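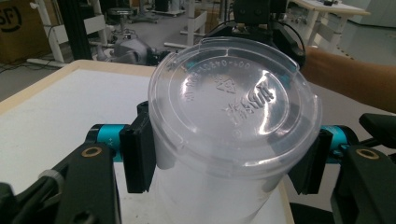
Support Home | Kits | Firmware | My Tickets | Contact

Ticket 989
Product: Drellex hand-held gripper kit, two-finger, flat pads
Opened by: Jonas Marti, Skurosus
Assigned to: Drita Papadopoulos, Drellex support
Status: Open, waiting on customer
Subject: Width reading drifts while holding thin-walled plastic cups

09:10 -- Jonas Marti
Reported width changes during a hold when the object is a lidded clear plastic cup. Rigid objects are fine. Close on the cup just below the lid, hold, and the width value falls slowly for the length of the hold. On release and re-close it starts high again and falls again. Trigger position is constant as far as I can tell. We log width for every trial and the drift ends up in the training set, so this blocks us.

Kit is on the firmware it shipped with. Pads are the stock black flat ones. No changes to the frame apart from a cable tie on the arm to keep the strap from moving.

09:55 -- Drita Papadopoulos
Thanks. Please run the following before we look at firmware.
1. Close on nothing, pads touching, hold for 15 seconds. Log the width.
2. Same with a solid block, any size that fits between the pads.
3. Same with the cup, no lid.
4. Same with the cup and lid, pads directly under the rim.
Send the log as a single file. Do not rezero between steps.

11:20 -- Jonas Marti
File attached, 484 samples.
Step 1: flat.
Step 2: flat.
Step 3: falls throughout the hold, worst of the four.
Step 4: falls, less than step 3.
The photo shows the grip I use for step 4. Pads are at close to the same height on both sides, right one slightly angled.

11:48 -- Drita Papadopoulos
Steps 1 and 2 clear the encoder and the zero point. What is left is either the cup wall giving way under a constant force, or the pad rotating on its mount as load comes on. The first is a property of the object and the reading would be correct. The second is ours.

The right pad angle in your photo is worth checking. Some angle is normal on a curved wall. It should go away when the pads close on a flat-sided object. Please look at the pads from above during step 2 and tell me whether the right one sits square to the block.

Also check the pad mounting screws, both sides. Hand tight plus a quarter turn. Do not use thread locker on them.

13:05 -- Jonas Marti
Right pad is not square on the block. Small gap at the end nearest the operator. Left pad is square. Screws on the right were looser than on the left. Tightened as described. Gap is smaller but still there.

Reran steps 3 and 4. Step 3 still falls. Step 4 now nearly flat for the first part of the hold, then falls.

13:30 -- Drita Papadopoulos
So part of it was the mount. For the remaining gap, swap the left and right pads and repeat step 2. If the gap follows the pad, the pad is out of tolerance and I will send a pair. If it stays on the right, the finger or the joint behind it is the cause and the kit needs to come in.

For the cup itself, lower the hold force setting from 80 to the next preset down and repeat step 4. That is a percentage of maximum, and 80 is the default on units from the first batch. It is high for thin plastic. The manual does not mention this and I have filed a note to have it added.

14:40 -- Jonas Marti
Pads swapped. Gap is now on the left. It follows the pad.

Force preset lowered. Step 4 flat for the full 15 seconds, three runs out of three. Step 3 still falls a little at the end, which I can live with, we only handle cups with lids on.

Two questions. Does changing the preset affect trials already recorded? And can we correct the old width values? We have a Karagiannis script that applies a linear offset per trial.

15:15 -- Drita Papadopoulos
The preset is read at power-on and is not written back to old files. Recorded trials are unchanged.

I would not use a linear offset. The drift in your log is not linear and it depends on where on the cup the pads landed. If you need the old trials, mark the hold phase and use only the first width sample after contact. Otherwise drop them.

Replacement pad pair goes out through Irkell, no charge. Keep the bad pad, I would like it back in the same box. Leave the pads swapped until the new ones arrive and avoid mixing old and new in one session.

Rerun steps 1 to 4 with the new pads and attach the log here. I will keep the ticket open until then.

15:22 -- Status changed to: Open, waiting on customer

Related tickets
Width reads negative after pad change
Strap loosens on long sessions
Force preset resets after battery swap
Pads leave marks on soft plastic
Exporting width logs with trial markers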